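Chapter 6: Cloth and How It Hangs

Pick up a tea towel by one corner and watch what it does. It drops into deep folds, swings a bit, and settles into a shape you could never quite repeat! Now try the same with a sheet of paper. Both are thin and flat, yet only one of them drapes, and the reason lies in the threads.

We use cookies to improve your reading experience. Accept | Manage settings

Woven cloth is made from two sets of threads crossing at right angles. The warp runs the length of the loom and the weft goes across it. Pull along either set and the cloth barely gives. Pull corner to corner, though, and the little squares between the threads lean over into diamonds, so the whole piece stretches. Weavers call this direction the bias, and dressmakers love it.

Hryhorii Hrynyshyn, who taught weaving in Gorkurlow for 40 years, gave every new class a plain square of cotton and asked them to find the bias with their eyes shut. (Try it, it's great fun.)

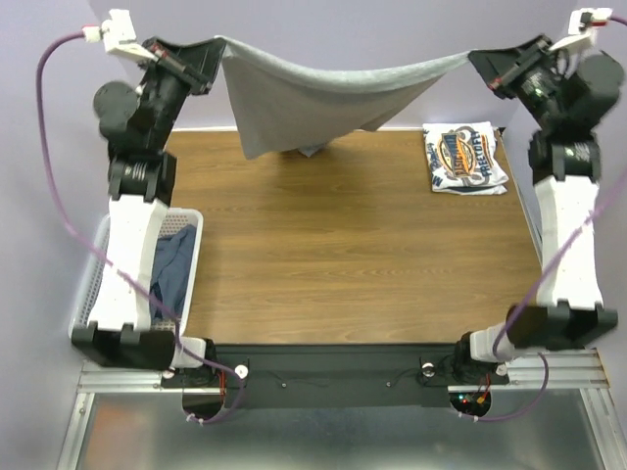

Weight matters too. A heavy wool pulls itself into a few broad folds, while a fine silk makes lots of small ones. We'll measure this properly in Section 6.2, using a round stand, a lamp and a sheet of squared paper. First, let's look more closely at the threads themselves, starting with how they are spun.

Shares: 90 | Comments: 6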